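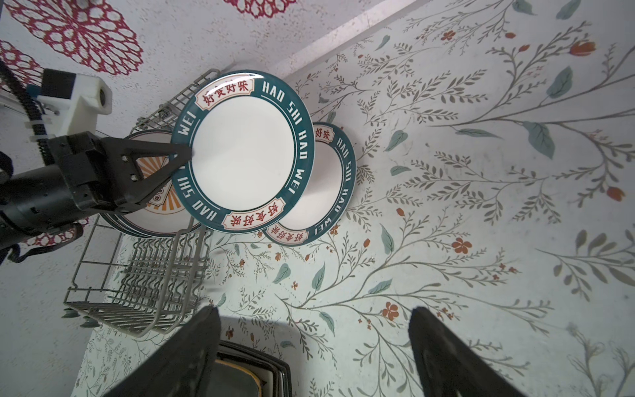
Clarero 双腕食器ハンドリングセル
把持抜けに関する安全情報と交換部品のご案内
掲載日:2021-05-09
対象:グリッパ指先 標準型(黒)を装着したClareroセル

症状
食器を水切りラックから持ち上げる途中、または持ち上げた直後に、皿が指先から滑り落ちることがあります。コントローラはグリッパの開度だけで把持を判定しており、皿が抜けても指先が途中で止まっていれば「把持中」の表示が残ります。この状態で次の動作に進むと、もう一方のアームが落ちた皿に接触するおそれがあります。

発生状況
Sundley社内の耐久試験では、2,573回の取り出しのうち29回で把持抜けを記録しました。多くは丸皿の縁を片側だけでつまんだ場合です。角皿では、ラックの中で角を上下に向けて立てたときに発生が目立ちました。皿の破損は2件あり、いずれも破片がラックの底に残っていました。けが人は出ていません。
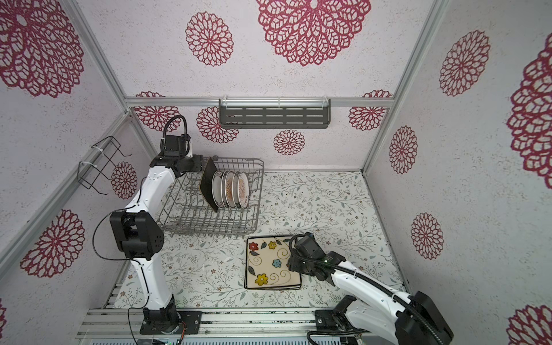 角皿と丸皿を立てたラックと、手前に重ねた角皿。左右のアームは前側のレールに取り付け。

原因
指先の当たり面の摩耗です。縁に厚みのある皿では接触が線状になり、摩耗が進むと横方向の保持力が落ちます。調査を担当したAnnelies Wallnerの報告では、約800回の取り出しを過ぎたあたりから滑りが増えています。食器に残った洗剤分も影響しますが、洗剤のない皿でも再現しました。

交換部品
品名:Boron指先パッド(左右1組)
取付:付属ねじによる。接着剤は使用しないでください。
適合:Clareroセル標準型指先。Ahn製ハンドには取り付けできません。
納期:受注後のご案内
交換後は必ず指先の原点合わせを行ってください。原点がずれたまま運転すると、把持力が設定値より高くなり、皿の縁が欠けることがあります。

交換までの運転条件
・アーム速度を「低速」に設定する
・2本のアームを同時にラックへ入れない
・取り出しのたびに皿の有無を目視で確認する
・磁器、ガラスの食器を人の手が届く側に運ばない
・運転中は囲いの内側に手を入れない
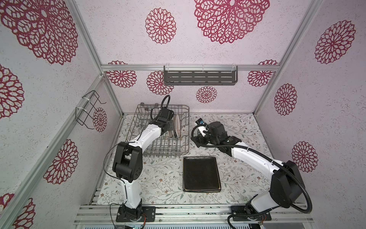
ラック内に下ろした左アームのグリッパ。角皿はマットの中央に平置き。

皿が落ちたときの処置
非常停止を押し、両方のアームが止まったことを確認してから主電源を切ってください。電源を切ると関節の保持が解除され、アームが自重で下がる場合があります。先にアームの下から手と食器を遠ざけ、破片は厚手の手袋で取り除きます。ラックの底の格子に細かい破片がはさまりやすいため、ラックごと外して点検してください。
再始動の前に、ケーブルの被覆に傷がないか、手首の部分まで確認します。傷がある場合は運転せず、窓口へご連絡ください。

ソフトウェアの対応
皿の抜けを検出する機能は10月の更新で追加する予定です。更新後もパッドの定期交換は必要です。

お問い合わせ
Sundley 保守窓口 担当:Gil-soo So、Rhys Bolger
ご連絡の際は、セルの製造番号、取り出し回数(保守画面に表示)、使用している食器の形と材質をお知らせください。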